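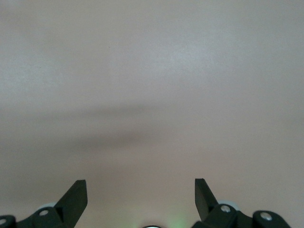

Pale, smooth matte surface with a soft shadow across the middle.

Pellstead Residence Hall
Surface Care: Frequently Asked Questions

Which surfaces do these instructions cover?
They apply to all plain matte surfaces in resident rooms and shared study areas, including desk tops, shelf fronts, and painted walls. Kitchen counters in the Kirkenell wing are covered by a separate sheet, available at the front office.

How do I tell a shadow from a stain?
Turn on the overhead light and move the desk lamp to the opposite side. A shadow will shift or fade. A stain will stay in the same place and keep the same outline. Please make this check before submitting a cleaning request.

What may I use for routine cleaning?
Use a soft cloth dampened with plain water, followed by a dry cloth. For fingerprints or light grease, add a small amount of dish soap to the water. Cloths are kept in the supply closet on each floor and should be returned to the bin marked for laundry.

What should I avoid?
Scouring pads, bleach, furniture polish, and melamine sponges are not permitted on matte finishes. They leave shiny patches that cannot be buffed out, and the affected panel usually has to be refinished.

May I attach hooks, tape, or posters?
Removable putty is allowed on walls. Adhesive hooks and double-sided tape are not. Nothing may be attached to desk tops.

I have found a scratch or dent. What happens next?
Report it through the Antal request form and include your room number. Scratches under 2 inches are noted in the room record and left until the annual repainting in November. Longer scratches and all dents are inspected within six working days.

Will I be charged for marks on the surface?
Ordinary wear is not charged. Charges apply to burns, ink, cuts, and damage from products listed above as not permitted. Residents receive written notice and may appeal within four weeks.

How long must a repainted wall be left alone?
Keep furniture clear of the wall for two full days. Do not wash it during the first four weeks.

Whom should I contact with other questions?
Thandeka Mahlangu, Housing Services, handles questions on room condition and charges. Tarun Shukla, Facilities, handles repairs and refinishing. Both may be reached through the front office during posted hours.

Last revised 26 June 2022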